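Kitchen Stands and Holders: Gallery

Welcome to our small gallery. It is about the stands, hooks and holders which keep a kitchen in order. My sister and I started the collection in September, when we moved to Okusley and found that the new kitchen had only 2 drawers. Everything that could hang had to hang.

We bought some of the pieces at the market in Rolden, and others came from the Ansah shop in Plandbridge, which sells old household goods by weight. Please excuse my English, I am still learning the correct names of the tools.

Rail with hooks
My first purchase. It is 672 millimeters long, so it fits exactly between the window and the stove. The ladles live on it.

Spoon crock
Heavy, brown, with a chip on the lip. I turn the chip to the wall when guests come.

Wall rack for lids
It holds four lids, if they are not the big ones. The big ones fall down at night and wake up the whole house.

Mug tree
A white one, with eight curved hooks around the top and a round base. For me it is the most elegant piece of all, with its thin pole. The spatula with the dark wooden handle and the thin metal blade is also a favorite of mine.
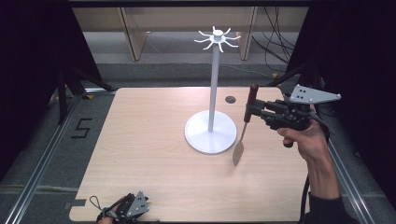
I like to use a mug tree for more than mugs. Small sieves, measuring spoons and anything with a loop or a hole in the handle can go on it. My advice is to hang the heavy things on opposite sides, so the stand does not lean.

Towel ring
It came from Rolden with 11 others in one box. I kept one and gave the rest to neighbors.

Contact: write to us through the guest book | © April 2026 | Back to top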